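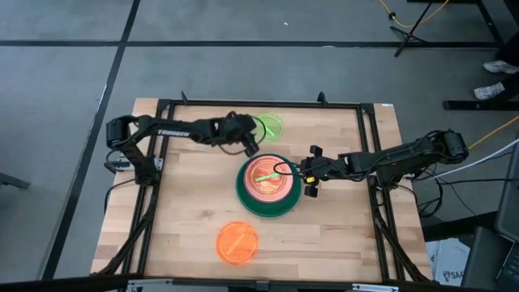
Demonstration gathering (robot learning)

4 min read
Last updated 13 August 2020

Demonstration gathering is the recording of example movements from which a learning system is meant to work out how to do a task. A person steers the robot through the job, the joint positions and camera views are saved together, and each complete run is called an episode. The method is also sold as "teaching by showing", a generous name for what is mostly repeated manual labor.

The Predness set

Predness is a small collection of two-arm episodes recorded at the Bikbridge workshop. The task is plate stacking: plastic plates in several colors, some of them see-through, are picked up from a wooden tabletop and piled one on another. The arms are fixed to a black metal frame on opposite sides of the table. The set holds 288 episodes, of which 208 were kept after review. The public summary gives the first number in its title and the second in a footnote.

Plates are a popular choice because they are cheap and hard to break. Whether they say much about kitchens, which the summary mentions four times, is another matter. A clear plate on a bare table is a fair test of depth sensing, but it is a long way from a sink full of dishes.
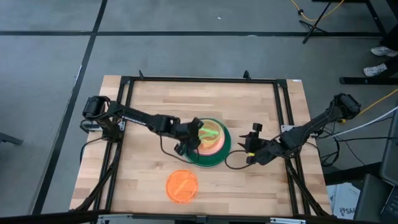 How many episodes does a stacking task need?

There is no agreed number. Around 100 is often quoted for a single task with fixed objects, but the figure comes from setups where the table, the lighting and the starting positions hardly change. Move the plates a hand's width outside the recorded area and the count means very little.

Recording practice

In the Predness procedure the plates are put back in new positions between episodes. The operator lifts one, brings it over the pile and lets go. Views from above the table and from a fixed camera near its surface are saved alongside the arm data. 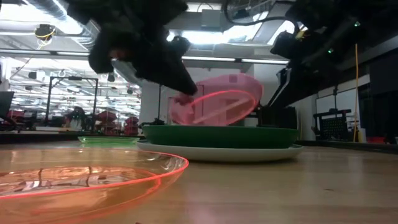

Clear plastic causes most of the trouble. It picks up glare from ceiling lights and lets the background show through, so its outline can be lost in one view and plain in another. The Predness notes list this under "visual diversity". Hamska, a labeling tool used in the review stage, has no tag for glare, and reviewers wrote it in the comments field or left it out.

Criticism

The usual complaint about sets of this kind is that they record one operator's habits as much as the task. An operator who always starts with the nearest plate will produce a system that does the same – and a report that calls it planning.
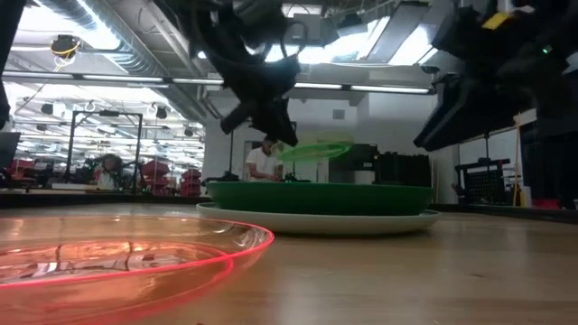 A second complaint concerns discarded runs. Episodes with a dropped or badly placed plate were removed from Predness, which leaves a trained system with few examples of recovering from a mistake. The Gavrilă set, recorded in March on a similar task, keeps its failures and marks them. Its authors claim better recovery as a result, though the claim rests on 9 trials and has not been repeated elsewhere.

See also: Teleoperation; Imitation learning; Gavrilă set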